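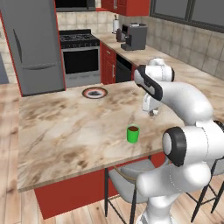 MOLLODCOMBE HOME COOKS INVITED TO SEND IN FAMILY RECIPES FOR A NEW TOWN COOKBOOK

Prarkley Press to publish 109 recipes from local kitchens, with submissions open through the end of March

MOLLODCOMBE - Prarkley Press, the small publishing house on Stideck Street, is asking everyone who cooks in Mollodcombe, or who used to cook here and still thinks of it as home, to send in a favorite recipe for a new community cookbook. The book is called The Mollodcombe Table and will be in shops in November, in time for the holidays and for all the baking that comes with them.

It has been a long while since the town had a cookbook of its own. The last one was a spiral-bound collection put together by the Stideck Street Library, with 80 recipes and a yellow cover, and anyone who grew up here has probably seen a copy on top of a refrigerator somewhere, stuck together at the page for lemon squares. We at Prarkley have two of them in the office. One is missing its back half and the other smells strongly of vanilla, and we are very fond of both.

The new book will hold 109 recipes, and we would love for as many of them as possible to come from people who have never had a recipe printed before. You do not have to be a fancy cook. If there is a soup you make when somebody in the house has a cold, or a potato salad that gets asked for by name every summer, or a way of doing rice that you learned standing next to your grandmother and have never written down, please write it down now and send it to us. We want weeknight food and we want holiday food, and we want the odd things too (pickled watermelon rind, we are looking at you).

Alongside each recipe we plan to print a short note from the cook. It can be a few lines on where the dish came from, or who taught it to you, or what went wrong the first time. When we sent an early call around to our own staff and their families last fall, the notes were the part we kept reading out loud to one another over lunch. One came with a peach cobbler and was nearly twice as long as the recipe, and we are keeping every word.

"Our town has always been full of good cooks, and most of them would never dream of calling themselves that," said the editors of Prarkley Press. "We have been eating their casseroles at school suppers for years. We would like to have the recipes at last, and we would like the people who made them to see their names on the page."

Every recipe chosen for the book will be cooked at least two times before it goes to print, once by our own kitchen team and once by a neighbor who has never made it. Kuo Kitchen Supply, the cookware shop next to the post office, has very kindly offered the use of its back kitchen for the testing, along with all the pans, mixing bowls and measuring cups we could ask for. Anyone who would like to be one of the neighbor testers can sign up at the Kuo counter. Testers are given the groceries, and they keep what they cook.

Kuo will also host an open afternoon in April, beginning at 2 p.m., where cooks can bring a dish for others to taste and get help putting a recipe on paper. We know that plenty of the best ones are written as "some flour" and "bake until done," and that is perfectly all right. Bring it anyway and we will sit down with a measuring cup and work it out together over coffee.

HOW TO TAKE PART

Each household may send up to 3 recipes. Please include a list of ingredients, the steps in the order you do them, how many people it feeds, and the size of the pan if there is one. Add your note, your name as you would like it printed, and a phone number or email address where we can reach you with questions. Handwritten recipes are welcome, and so are photocopies of old cards, stains and all. Please keep the original cards at home where they are safe.

Recipes may be dropped off at the Prarkley Press office, at the Stideck Street Library front desk, or at Kuo Kitchen Supply during shop hours. Entry forms are at all of those places, but a plain sheet of paper will do just as well. Recipes in languages other than English are very welcome and will be printed both ways.

If your recipe came off the back of a box or out of a magazine and you have changed it over the years, tell us what you changed. If you have not changed it, we would ask you to enjoy it at home and send us something else.

Cooks whose recipes are chosen will hear from us by the end of May, and each will receive a free copy of the finished book. A share of the money from every copy sold will go to the Stideck Street Library for its cooking and gardening shelves, which have been borrowed nearly to pieces and could do with some new company.

The book will be a hardcover that lies flat when opened, something our own cooks felt very strongly about, with wide margins for writing in. There will be chapters for breakfasts, soups and stews, suppers, vegetables, breads, pickles and jams, and desserts. The dessert chapter is already the longest, so if you are torn between your brownies and your green beans, we would gently steer you toward the green beans.

ABOUT PRARKLEY PRESS

Prarkley Press publishes books on food, gardens and local history from its office on Stideck Street in Mollodcombe. Visitors are welcome on weekdays, and there is usually something to eat.

Press contact: Prarkley Press, Stideck Street, Mollodcombe. Cover art and sample recipes are available on request.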